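Houseplant Care, Unit 2: Watering and Misting Tools

Course handout, Clunddale Adult Learning, Indoor Growing

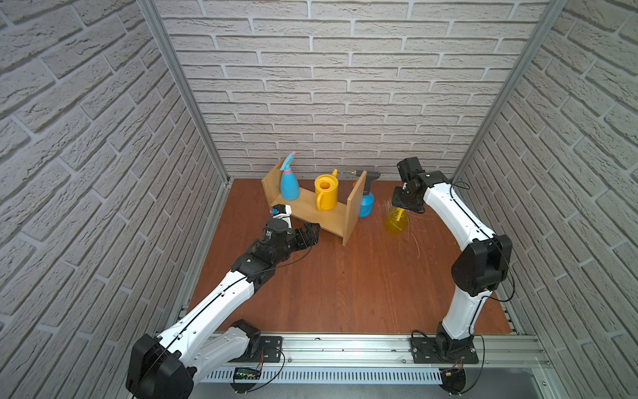 Photo: Plavell Picture Library / Clunddale course materials

Read this before the April practical. Bring it with you, along with your notes from Unit 1 on potting mix.

1. Three tools, two jobs

Most of what we do with water indoors falls under watering or misting. Watering puts water into the root zone. Misting wets the leaves and the air right next to them. A plant with dry roots is not helped much by misting, and students who lose plants in the first month have often been spraying the leaves while the soil went dry underneath.

The small pine shelf in the photo holds a blue spray bottle and a yellow watering can. A blue pressure sprayer stands on the tabletop beside it.

2. The watering can

A thin spout lets you place the water at the soil line without lifting the leaves or splashing the crown. Put the tip of the spout under the foliage before you tilt the can. Pour slowly and move around the pot. Stop when water shows in the saucer, wait fifteen minutes, then empty the saucer.

A round open top is easy to fill at a shallow sink and easy to clean inside. It also lets in dust and bits of leaf, so rinse the can before filling if it has been standing for a while. Grit in a thin spout will slow the flow.

3. The trigger spray bottle

Use it for small jobs: seed trays, cuttings, one or two ferns, wiping down leaves. Most trigger heads adjust by turning the nozzle. Set it to a fine mist for seedlings. A jet will dig holes in the surface and move the seed.

Do not mist African violets or other plants with hairy leaves. Water sits in the hairs and leaves marks.

4. The pressure sprayer

You pump the top to build up air, then hold the control down for a steady spray. It is easier on the hand than a trigger when there are many plants to get through. Do not fill it to the brim, as it needs air space to work. Release the pressure before unscrewing the top, and store it with the pressure off.

5. Labels and mixing

Plain water and feed go in separate bottles. Mark each one with what is in it and the month it was mixed. Never use a bottle that has held household cleaner, even after rinsing. For the Adugna leaf feed used in this course, follow the strength on the packet and throw out what is left at the end of the session.

6. Storage

Keep the tools on a low shelf, away from direct sun. Empty them first. Leave caps loose so the insides can dry. If a sprayer clogs, soak the nozzle in warm water and vinegar overnight, then flush with clean water.

For the practical

Water one pot by the method in section 2 and write down how long it takes to drain. Mist one tray of cuttings. Note the nozzle setting you used.

Clunddale Adult Learning, Skiltivham Site | Contact the course office | All rights reserved | Back to top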